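Tamholm Opens Registration for Its Sixth Annual Town-Wide Nap

TAMHOLM — The town of Tamholm will lie down again this June. Registration opens Friday at 9 a.m. for the Long Nap, a free afternoon of organized rest that drew 359 sleepers last year and one formal noise complaint, concerning the snoring.

"We looked into a marathon," said Mariann Vida, events coordinator for the town. "Then we looked at the hill."

Participants may nap at home or claim one of 100 cots in the Orellana Street gymnasium. Shops on Orellana Street will close for the duration, except the bakery, which has asked that people please come in quietly. Church bells will be held until 4 p.m.

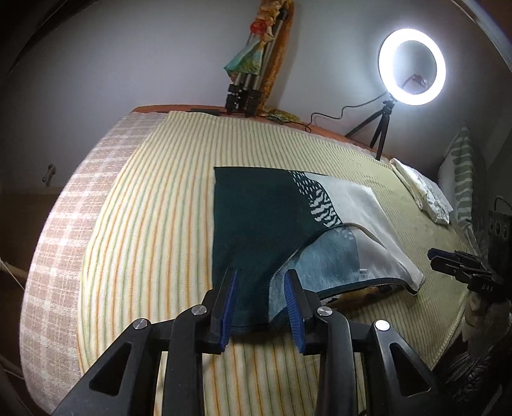 Home nappers should register too, so their hours count toward the total. Neighboring Cerkville has beaten Tamholm by 34 hours two years running, a result that Tamholm accepts with grace and has appealed twice.

Fidel Saavedra, last year's longest sleeper, will return to defend his title. He could not be reached for comment before noon.

Cots are first come, first served. Bring your own pillow. Alarm clocks must be left at the door.

Media contact: Iara Herrera, Tamholm Town Events Office. Calls returned mornings only.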